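Delivery robots on our floors, and what happened to the night porters
Started by hseo_won, July 26, 2022
Board: Work and Automation

hseo_won
Hello all. I work in facilities at Skillunden, a care home with 70 rooms. English is my third language, so please be patient with me.

In April the management signed with Troton for robots that will carry linen, bottles and small supplies between the store and the rooms at night. Before the robots come, Troton wants the simulation to be correct for our building, and I was moved from night porter to this work. I place the furniture, run the routes and write down where the planner has trouble. I have done 101 routes so far.

The doors are my biggest problem. A porter opens a door with the elbow and does not think about it. The planner must know the handle, the side it opens to and how much floor is free.
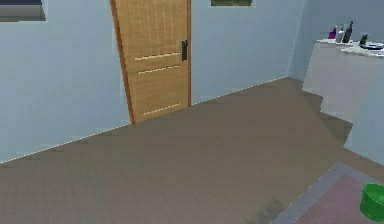 I also spend a lot of time on rugs, because our residents bring their own from home and we can not tell them to remove these. On some routes I use a bucket or bins as obstacles, since in real rooms there is always something on the floor.

My question is for people who already passed this stage. Did the night staff keep their hours? We are told yes, but only by mouth.

gridlock_pete
Get it in writing. At my last place (a warehouse, not care) we were also told nobody loses hours. The hours stayed. The night bonus did not, because the work was moved to days.

hwayoung_s
I must disagree a little with Pete. I am Hwa-young Shin, nurse at a rehab clinic, and we have had carts from Grilent for two years. Our porters kept nights and they now sit with patients who can not sleep. My back is also better. I walked almost 20 trips to the store in a bad shift before.

gridlock_pete
Glad for you. But who answers when the cart is stuck at a door at 3 am? At our place it was the same porter, plus his old job.

hwayoung_s
That is true, it was the nurse in the first months. We complained and then got a phone number for it. Ask for this number before you start.

mopandbucket
Are the bottles on the counter part of the pick task, or only decoration? We had a vendor demo where everything was very tidy and then the real shelf was a disaster.

hseo_won
In this room they are only there to make the counter not empty. The pick tasks are in another file. But I agree with you about tidy rooms, and I have asked Troton for permission to make mine more messy.

Pete, I wrote to my manager Mr. Shim today and asked for the hours and the night bonus on paper. Hwa-young, I added the phone number too. I will write again when he answers.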